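**Ticket:** contact head fires with nothing touching
**Project:** Nirkar, binder-to-shelf task
**Opened by:** Innes Rutherford
**Assigned:** Blažena Hubáček
**Opened:** Aug 4, 2019
**Priority:** high, blocks the ablation table
**Status:** fixed on branch, one item open (see bottom)

## Problem

Contact head on the wrist view says "touching" while the arm is still on its way over. Policy trusts it, stops the approach, starts closing the hand on air. Then it retries, same thing, until the watchdog kills the run.

30 runs of the cabinet task with the baseline checkpoint. 22 had at least one false contact before the hand reached the binder. Offline numbers for the same checkpoint are fine, so either the test set is bad or something changed between collection and now. Can't put the baseline row in the paper like this, it makes our own method look good for the wrong reason.

Setup, for whoever picks this up:

- policy: Kincaid baseline, no changes
- contact head: small net on the wrist image only, trained on 4000 hand-labeled frames
- head view: goes to the policy, NOT to the contact head
- start pose: randomized inside the usual box
- firmware: Vandano build from April, not touched

## First pass (Blažena)

Replayed the bad runs with the contact score plotted under the wrist video. Score is not noisy. It sits low, jumps, stays up for as long as the arm is over the floor side of the cabinet, drops again when the arm comes back over the wood. So not random, something in the view.

Things I checked and ruled out:

1. Label flip in the loader. No. Ran the training set back through, labels match the sheet.
2. Exposure. Locked it, reran, same jumps in the same places.
3. Frame delay. Wrist and joint logs line up on the tap test.
4. Wrong checkpoint. Hash matches the one in the results folder.
5. Joint torque leaking in as a feature. It was on an old branch, it's gone on this one. Checked twice.

Then went through the stills one at a time. Most of what the wrist camera gets is us: the black housing with the row of four teeth under it, the gray limb, the other shell pieces. What's left over is background, and a good part of that is striped carpet with some pale wood at the side. The head has to decide "touching or not" from those leftovers.

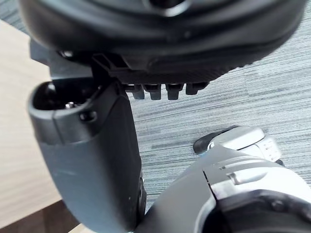 ## Hypothesis A: it reads the carpet

In the training set the contact examples were mostly pick-ups near the floor. Low arm, object in hand, carpet behind. The no-contact examples were mostly over the desk and the cabinet top. So a lazy net can get a very good score by learning carpet = contact, wood = no contact. Never has to look at the hand at all.

Test: took the no-contact frames from the bad runs, painted everything except the robot flat gray, ran the head again. Scores drop to where they should be on nearly all of them. Did the reverse too, kept the background and painted the robot gray. Scores stay high. So with no robot in the image it still says "touching". That's pretty damning.

Innes asked if it's the stripes or just the color. Fair question. Blurred the carpet so the stripes are gone but the average color stays. Scores come down part of the way. Shuffled the color and kept the stripes, also part of the way. Both then. Fine fine lines plus a cool tone, the net likes each of them.

## Hypothesis B: it reads the robot's own parts

Innes had this one, worth writing down even though it came second. The limb and the wrist shells sit in different spots of the image depending on joint angles. Low poses put them in one arrangement, high poses in another. So even with no background the net could get pose from the self-view and guess contact from pose.

Test: rendered robot-only images from the joint logs, no background, no object. Ran the head. Some effect, small. It leans toward contact on low poses but doesn't cross threshold by itself. With the carpet added it does.

So A is the main cause, B adds a push. Note for the paper: don't write that masking the background is enough. It isn't, the pose leak stays in.

## Fix, attempt one (did not keep)

Random crops and color jitter on the training images. Cheap, one line in the config. Offline score went down a bit, false contacts went down a bit, not enough. Also the crops sometimes cut off the hand, and then the label makes no sense for that image. Dropped it.

## Fix, attempt two (kept)

Background swap. Steps so it can be repeated:

1. Render the robot mask from joint angles for every training frame. Use the Wunico camera model, the old one is off toward the corners and leaves a rim of carpet around the housing.
2. Grow the mask by a few pixels. Without this the net finds the rim. Yes it does, I tried.
3. Cut out the held object by hand where there is one. Slow. Innes did half, thanks.
4. Paste robot + object over a random background from the pool. Carpet, wood, desk, blank, whatever. Same pool for both labels, that's the whole point.
5. Pair every contact frame with a no-contact frame at a matching pose. This takes care of the Hypothesis B part.
6. Retrain from scratch. Don't fine-tune, the old weights keep the carpet habbit.

Step 5 was the annoying one. Not enough no-contact frames at low poses, so I drove the arm there with an open hand and recorded. If you redo this, record those FIRST.

## Rerun on the cabinet

Same layout as the bad runs. Blue binder flat on the cabinet top with the spine out over the front, both doors open, one shelf inside, carpet showing underneath. Kept the doors open on purpose. Swinging the arm past the open front is where the old head went wrong most often, and closing them would make the test easier than the one in the original table.
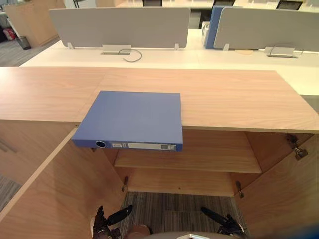

Result with the retrained head: 30 runs, 4 with a false contact before the hand reached the binder. Was 22. Same start pose seeds, same policy weights, only the contact head changed.

Looked at the four one by one:

- two are at the edge of the cabinet top, hand very close, not touching by our definition. Labelers would probably argue about these.
- one is a single-frame spike. A median filter would eat it, but the baseline has no filter so we don't get to add one just for us.
- one is real. Arm low, nothing in the hand, score up and stays up. No idea yet.

Offline test score is a little lower than before. Good, I think. The old number was measured on a split with the same carpet shortcut in it, so it was partly grading the shortcut. Redid the split so both labels have carpet and wood in the background, and on that split the old head falls apart and the new one holds. Both splits go in the appendix.

## Comments

**Innes Rutherford:** ok convinced. Two things. (a) can we run the old head on the new split and put that in the main text, not the appendix? It's the clearest result we have. (b) baseline row should use the new head too, otherwise we're comparing policies with different contact signals.

**Blažena Hubáček:** (a) yes. (b) yes, already queued. The gap between baseline and ours will shrink. Better we find it than a reviewer.

**Innes Rutherford:** how much of the gap was the contact head?

**Blažena Hubáček:** don't know till the queue is done. Not guessing in a ticket.

**Innes Rutherford:** fair. Also did you try giving the contact head the head view as a second input?

**Blažena Hubáček:** short try only. From up there the grippers are small and at the bottom while the arms wait, so the net gets mostly cabinet and office. It learned "arms up = contact" in no time. Could work with a crop that follows the hand — separate ticket if you want it.

**Innes Rutherford:** will open one. Not for this deadline.

## For the methods section (draft, edit freely)

> The contact classifier was trained on wrist images in which the robot and any held object were composited over backgrounds drawn from one pool shared by both classes. Contact and no-contact frames were matched by arm pose. We report results on the original split and on a split balanced for background, and list false contacts per run separately from task success.

Innes, "composited" ok or too fancy? Change if you like.

## Still open

- [x] mask render with Wunico camera model
- [x] pose-matched pairs
- [x] retrain from scratch
- [x] rerun on cabinet
- [ ] baseline row with new head (in queue)
- [ ] the one real false contact, low pose, empty hand. Log is in the run folder under `unexplained`
- [ ] delete the jitter config so it doesn't get picked up by acident

Leaving this open until the baseline row is in. Ping me before restarting the queue machine please, the job doesn't resume.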